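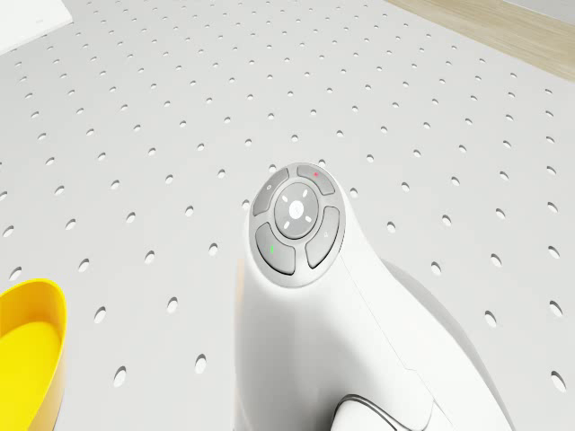

NEDELCU, April

Section 4: Setting Up a Wedding Buffet with the Grutell Warming Line

You have signed for the rental, the crates are in the hall, and the band is already asking where dinner is. Read this section before opening anything. It covers a standard buffet of up to 200 guests. If your list says 234, call the depot and ask for the extension kit. Guests do not get smaller when you squeeze the tables together.

Before you start

Each Grutell line ships as 11 warming pans, their lids, two power rails and a bag of labels. Check the contents against the packing slip while the driver is still there. Drivers become very hard to find about a minute after you stop looking at them.

You will also need:
Two people who can lift
A wall outlet for each rail, on separate circuits
Tablecloths that reach the floor
A jug of warm water

4.1 Placing the tables

1. Put the tables where guests can walk down both sides. A buffet against a wall works too, but the line will move at half the speed and your uncle will be at the front of it.
2. Leave a clear path to the kitchen door, wide enough for a person carrying a full pan and a grudge.
3. Lay the cloths first. Every year someone sets up the whole line and then remembers the cloths.
4. Lock the table legs. Push down on each corner to check.

Note: Keep the line well clear of the dance floor. The plan sheet from Wultura marks the dance floor with a dotted line, which dancers have never once respected.

4.2 Connecting the rails

1. Set one rail along the center of each table, switch facing the staff side.
2. Pour warm water into each base up to the lower mark.
3. Drop the pans in and put the lids on.
4. Plug in the rails and turn both dials to HIGH.
5. Wait 29 minutes. The green light means the line is ready. The amber light means it is thinking about it.
6. Turn the dials to HOLD and bring out the food, already hot.

CAUTION: The warming line keeps hot food hot. It does not cook. Cold lasagna placed in it at 5 p.m. will be unsafe lasagna by the toasts.

CAUTION: Never run both rails from the DJ's power strip, however friendly the DJ is.

4.3 Order of dishes

Plates go first, then salads and bread, then sides, with the expensive things last. By the time people reach the salmon, their plates are full of potatoes. Caterers have known this for a long time and would like it kept quiet.

Put the labels in front of the pans, not on the lids. Lids wander. Vegetarian and nut-free dishes get their own spoons — no lending.

4.4 Shutting down

1. Turn both dials to OFF and unplug the rails.
2. Leave the water alone until it has cooled.
3. Empty the bases into a sink. The flower beds at the Arel terrace are not a sink, and we have had letters.
4. Wipe, dry and stack the pans by size.

Missing lids are charged at the rate on your rental form. For questions on the day, ask the depot for Ecaterina Stanciu and have your order number ready.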